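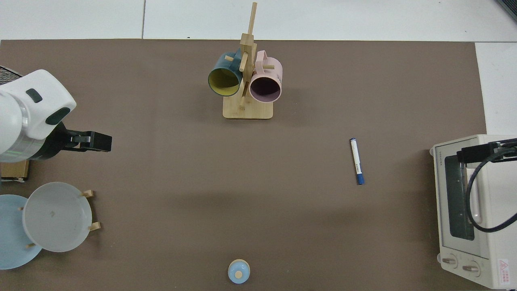 About Furkinach

Home | About | Our People | Contact

Furkinach packs and ships kitchenware for independent shops. Ewurabena Akpalu started the business with 2 packing benches, and we now have 15 staff and send out more than 300 orders on a busy day.

Robot arms handle some of the repeat work with plates and mugs. Each arm has a gripper and works over a mat at bench height. People still check for chips, wrap the odd shapes and decide what goes back to the supplier.

The change has moved jobs around. Gladys Guzmán packed by hand for years and now sets up the arms for new stock. Birthe Juhl runs the training, and everyone on the floor learns how to stop an arm and restart it. Sore wrists come up less often at our staff meetings. Some people miss the old pace, and they can ask for hand-packing shifts.

Our labour agreement covers retraining on paid time.

57 shares | 2 comments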